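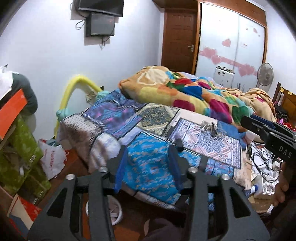 Wednesday, June

Gripper comparison, bedding tasks, first full day. Signe on the left-hand tool, me on the right until lunch, then Dumisani took over mine. Ilaria logging. Start 9:20, which was late, because the charger for the second controller was still at the Satness bench.

What we want out of this: pick one fingertip pad for the hand-held tools before Eskil orders the next batch. Candidates are the blue pads we already have on, and the softer Olisard pads Tyra brought back. Same finger linkage for both, same camera mount, same trigger spring. Only the pad changes.

Tasks for the day:
1. Pick up a single layer of the bedspread, lift it, put it down.
2. Pull the edge of the bedspread straight.
3. Gather the thick blanket and move it to one end of the bed.
4. Pick up a small tangled item (cord and cloth) from the top of the spread.

Blue pads first, all four tasks, then swap.

Task 1. The patchwork spread is a decent test piece. Flat cotton feel over most of it, black lines between the patches, and the cloth along them gives the pad something to catch. On the lines the blue pads pick up one layer nearly every time. In the middle of a patch they slide unless you push down into the mattress first and close while pushing. Signe does that without thinking. I had to be told. Dumisani found it by himself after a few misses. Need to write the push-down into the operator sheet, or the recordings from new people will be full of slips that have nothing to do with the pads.

Task 2. Fine. Fingertips go over the mattress edge, close, pull. The turquoise panel that hangs over the front is the easiest grab on the whole bed, so Ilaria asked us to stop using it and move along to the folded corner on the left. Much harder there. Several layers on top of each other and you can't tell from the camera view how many you have until you lift.

Task 3. Thick blanket is too thick. With the jaws fully open you get one fold between the tips and that's it, and if you take a bigger bite the linkage flexes outward before the pads have any real pressure. Two tools together work, one at each end, but then you are testing coordination between two people. Kept it in the list, marked as two-tool only.

Task 4. Worked with blue pads as long as you come straight down. From the side, the cords roll away under the fingertip.

Swapped to Olisard pads a bit after 11. The swap itself took much too long. The adhesive on the old pads leaves a film and the new ones don't want to sit on it. Dumisani cleaned the finger faces with alcohol and that fixed it, but the right tool had already lost a pad once by then. Found it in the blanket.

Olisard results, same order. Task 1 better in the middle of patches, hardly any push-down needed. Lines the same as blue. Task 2 same. Task 3 no difference, the limit there is jaw opening. Task 4 worse, which I didn't expect. The soft pad closes around the cord and then doesn't let go cleanly, so the item hangs on one finger when you open. Had to shake it off 3 times. Signe thinks a thin coat of talc would help, Ilaria doesn't want powder anywhere near the cameras. I agree with Ilaria.

Wear: one Olisard pad has a nick at the tip already, right tool, inner edge. The blue ones have been on for two weeks and look much better than that. If the soft pads last a couple of days each, the better Task 1 score isn't worth it.

Camera notes. Both finger plates are in view the whole time, which the Sirton tracker needs. The long cutouts in the outer plates help, you can see cloth through them when the finger is low. When the two tools work close together the other gripper comes into the right side of the view, and the tracker twice picked its fingertip as our own. Ilaria has the segments marked. Possible fixes: different pad color per tool, or a mask on the outer part of the image. I would go for color first. Costs nothing and we can try it tomorrow with what we have.

Also, the patterned fabrics are rough on the tracker. Fine dark marks on a white panel give it a lot of false corners. It holds on the plainer patches. Don't swap the bedding for something plain to make the numbers look nicer, people's beds have patterns on them.

Linkage: left tool had a little play in the lower joint after lunch. Tightened the screw a quarter turn, no more play, but the trigger felt stiffer. Backed it off slightly. Mark the screw heads with paint so we can see if they walk. Same on the right tool.

Room: walking space on the right side of the bed is tight with things stacked up there, and the cables caught my sleeve. Whoever is on the right tool should stand further toward the foot end.

Where it stands: leaning toward the blue pads. Tyra wants a second round with the Olisard pads cut shorter so the tip is harder, and that's reasonable, she has seen them do well on towels. Eskil can hold the order until Friday if we tell him today. Told him.

To do
- Operator sheet: push-down before closing (me)
- Cut 2 pairs of Olisard pads short, clean faces with alcohol first (Tyra)
- Second pad color for the right tool (Dumisani)
- Rerun tracker on the marked segments with the mask on (Ilaria)
- Paint marks on joint screws, both tools (Signe)
- Measure jaw opening under load, with and without the flex, and send it to Eskil
- Bring the charger back from Satness and leave it in the case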